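Home » Facilities » Inspections » Reusable Tableware Checklist

Reusable Tableware and Surfaces: Inspection Checklist with Comments
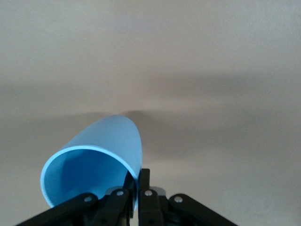

Department of Dining and Household Services, Ruvstead Residence

Inspection date: 07/10/2025
Area: Second-floor pantry and dining room
Inspector: Nour Geagea
Previous inspection: September

This checklist covers plastic drinking cups, the counter on which they are set out, and the cabinet in which they are stored. Each item is marked Satisfactory, Needs Attention, or Not Applicable. Comments are required for any item marked Needs Attention and are welcome elsewhere.

Section A. Cups

A1. Rim is smooth along its full edge, with no chips or raised burrs.
Satisfactory. Rims were checked by touch as well as by eye. The light blue cups show wear at the rim sooner than on the walls, and inspectors should turn each one a full circle before passing it.

A2. Inside wall is free of staining, film, and deep scratches.
Needs Attention. Tea staining was found near the base of several cups from the lower shelf. These were set aside for a soak and will be looked at again before they go back into service. A cup should be tilted toward the light for this check — shading inside a deep cup can hide a stain.

A3. Outer wall is free of cracks and stress marks.
Satisfactory.

A4. Base sits flat and does not rock.
Satisfactory. One cup from the Penau order rocked slightly on the counter and was withdrawn.

A5. No labels, tape, or adhesive remain on the cup.
Satisfactory. The tape used during the September count has been removed.

Section B. Counter and Setting-Out Area

B1. Surface is clean and clear before cups are set out.
Satisfactory.

B2. Surface has no lifting edges or open seams.
Needs Attention. The seam beside the sink has opened. Work order 685 has been submitted to Building Maintenance. Cups are not to be placed on that side until the order is closed.

B3. Cleaning cloths are stored away from clean tableware.
Satisfactory. The hook has been moved to the far wall, as requested at the last inspection.

Section C. Washing and Storage

C1. Cups are fully dry before stacking.
Needs Attention. Moisture was found between stacked cups in the left cabinet. Staff are reminded that stacks may be no more than 10 cups high and that cups go on the drying rack first, open end down.

C2. Cabinet shelves are clean and lined.
Satisfactory. Liners were replaced with the Urovetti ribbed type — these let air pass under the rims.

C3. Reserve stock is sealed and dated.
Satisfactory. The reserve of 600 cups is held at the Abu Hammour storeroom. Requests should be sent to the storeroom desk in writing.

C4. Damaged items are kept apart from items in use.
Satisfactory. The discard bin is labeled and has a lid.

Section D. Follow-Up

Items A2 and C1 are to be corrected by pantry staff and reinspected within 2 weeks. Item B2 remains open pending repair. Withdrawn cups are to be entered in the discard log on the day they are removed and may not be returned to the pantry for other uses, including holding pens or cleaning solution.

Signed: Nour Geagea
Copy to: Pantry Supervisor; Building Maintenance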